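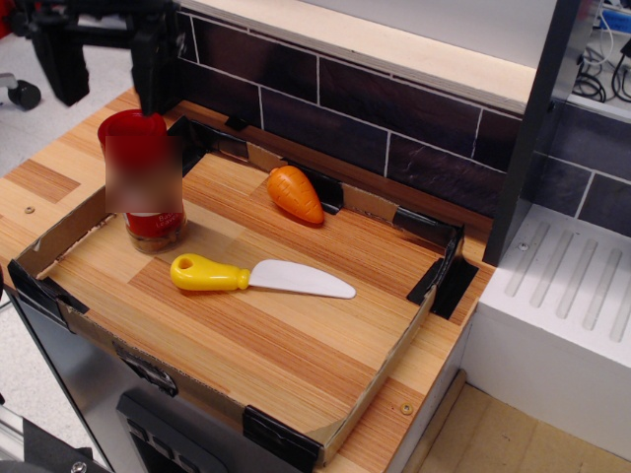 Toy carrot, toy knife, cardboard tray.

About Sandhu Play School

Sandhu is a small preschool for children from two and a half to five. We occupy the ground floor of a former carpet showroom on Skanis Street, between the dry cleaner and the place that used to be a different dry cleaner. Parents who grew up in town still give directions to us by saying "where the carpets were," and we have stopped correcting them. It is good floor space. The carpet people left us very little carpet.

We opened with one room, eleven coat hooks and a lease we read more carefully afterward than before. There are now three rooms and a yard, and the coat hooks have kept up.

What we do all day

Mostly, the children play. We have tried to find a grander way of saying this for the website and the results embarrassed everyone. They cook pretend dinners, run a shop with terrible prices, build things, knock down things other people built, and get talked to about that. There are stories twice a day, songs when the mood allows, and outside time in all weather short of lightning.

We don't use worksheets. We don't send home reading levels. If your three-year-old can already read, that's wonderful, and they will be asked to read to the rest of us while we find our other shoe.

Snack is at 10 and again at 2:30. Lunch comes from home. We are a nut-free building, and we do check, so please look at the back of the granola bar before we have to.

Our rooms

Acorn Room is for the youngest. It has the low sink, the big cushions and the nap mats, and it is the quietest room in the building for one hour out of every nine.

Middle Room was going to get a better name. We held a vote among the children and the winner was "Truck," followed closely by "Truck" from a child who wanted it spelled differently. The sign maker had questions, so Middle Room it stayed.

Big Room is for the fours and fives. They have real jobs there: watering plants, setting out cups, calling the weather at morning circle. The forecast has been "sunny" on most days since we opened, and we have learned to keep the rain boots by the door.

Our yard

The yard measures 2729 square feet, a number we know because the city asked for it on four separate forms. It has a sand area, a mud area that began as part of the sand area, a small hill, and a pear tree that has never produced a pear anyone would want. We planted beans last May and the children ate them before they were ready. We consider the garden a success and will be planting more.

A little history

The school is called Sandhu because that was the name on the awning when we moved in, left over from the carpet business, and a new awning cost more than our first month of payroll. The previous owners gave us their blessing and a box of carpet samples, which we are still using for circle time. For a short period we traded as Trinura Early Learning on the advice of a person who was paid for it. Parents kept calling us Sandhu. The Trinura mugs are in the staff kitchen if you would like one.

Our staff

Every lead teacher holds an early childhood credential and current first aid training. Assistants are trained here and paid while they train. People tend to stay, and we put this down to decent hours and a coffee machine we bought new. We don't list names and faces on this page; come in and meet them, they're better in person.

Enrollment and visits

We have 30 places across the three rooms, and they fill unevenly, so it is worth asking even if a friend told you we were full. Tours last 90 minutes if you bring your child and twenty if you don't. Please bring your child.

The registration fee is $408 and is charged once per family – brothers and sisters come in free of it. Monthly tuition depends on the number of days, and the current rates are on the Fees page. Half-days are available in Acorn and Middle only.

Getting here

Parking is behind the building, entered from Takalis Lane. The spaces marked for the dry cleaner belong to the dry cleaner, who is patient but has limits. Ring the bell at the blue door and give us a minute. The person answering it is probably holding somebody's hand.

Doors open 7:45 a.m. to 5:30 p.m., Monday through Friday.

This page was last updated Tuesday, January 12, 2021.

Home | Rooms | Fees | Calendar | Contact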